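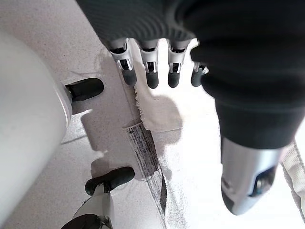
Trusholm hand covers for robots that work with fabric

Product group: protective covers, five-finger hands
Sizes: S, M, L
Order number: TH-329
Updated: 25 January 2018

The Trusholm cover is a dark sleeve for the palm and the back of a robot hand. The fingertips stay free. It is made for hands that lift, fold, hang or sort textiles, where a thread can easily go into a joint and stay there.

We are often asked which rules apply to such a cover. The cover itself is not a safety device. It does not replace the risk assessment of your robot cell and it does not change the force limits that you have set. If people can reach the hand during work, you must do the assessment again with the cover fitted, as the outside size of the hand becomes larger by a few millimetres.

Good practice when working with cloth

Please follow these points, also when the job looks simple.

Keep sleeves, ties and long hair away from the hands. Cloth pulls on other cloth.
Do not let two hands hold the same piece until the grip force of both is checked separately.
Fix every cable along the arm before the first run, and leave enough length for the highest position.
Large white sheets can be difficult for the camera. Reduce the light if the weave cannot be seen any more.
Look for loose threads at the fingertips after every 300 cycles and remove them with power off.
A sheet that hangs between the robot and the operator hides both from each other. The stop button must be on the operator's side.

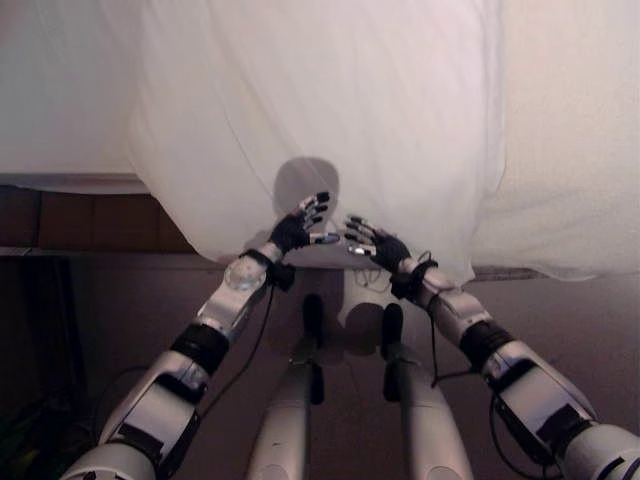

Both hands at the lower edge of a hanging white cloth.

Fitting

Switch off the robot and wait until the hand is without power. Pull the cover from the fingers towards the wrist, then close the strap. One finger of a person should fit under the strap, not more. Move each joint slowly by hand once. If the cover makes a fold between thumb and palm, take the next size.

Cleaning and change

Wash by hand in lukewarm water, without softener. Dry it flat. We recommend to change the cover after 2000 cycles, or earlier if the edge is open. Write the date of the change in the machine book, together with the name of the person who did it.

Delivery

Covers are sent in pairs from our store in Gurnville, normally within 17 working days. Customers of the Koyama series need the adapter ring, which is ordered separately. For the Wurninano hand only size M is available at present.

Questions on fitting and on the written instructions: Ayane Noguchi, technical documentation.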